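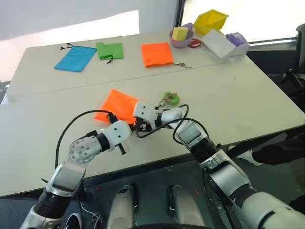 [packing-list] Stuff sacks and small pouches

Mar 29, 2019
By Ivana Ulloa
2 min read

Re: Drawstring pouches, which cord and which lock

Replying to the question below, inline where it helps.

> I have a pile of drawstring pouches to sort before the August trip.
> Most came with toggles. Do people leave the stock cord on, or swap
> it? And is there any point sticking to one color per category?

On color: yes, but allow duplicates. My flat set on the folding table has two orange pouches, plus a blue and a green. Orange is repair and spares, blue is electrical, green is first aid. Two pouches in one color are fine if the contents belong to the same category. I write the contents on a tag tied to the cord, never on the fabric.

On cord: stock cord is usually longer than it needs to be. Lay the pouch flat, open the mouth fully, and leave a hand's width past the toggle. Anything beyond that drags across the table and tangles with the next pouch. Cut, melt the end, knot it. Thin string slips in most locks, so test it under load before you trim.

On locks: the Surnow locks hold on thin cord but the spring is stiff with gloves on. The Prirley ones release more easily and let go under a heavy load. I keep Surnow on anything with hardware inside and Prirley on the rest.

> Also, flat or rolled for storage?

Flat, cords all on one side. Rolled pouches take a crease at the channel and the cord binds there. A wrinkled pouch can be smoothed by hand and left under a book overnight. Small ones get crumpled at the bottom of the bin, so I store those on top.

The Chettiar pouches on my list are item 191 if anyone is working from the shared sheet. The Urkanus entry still has the old cord length. Please don't order from it until I have corrected the row.

Ivana

This site uses cookies to remember your archive settings. Accept | Manage preferences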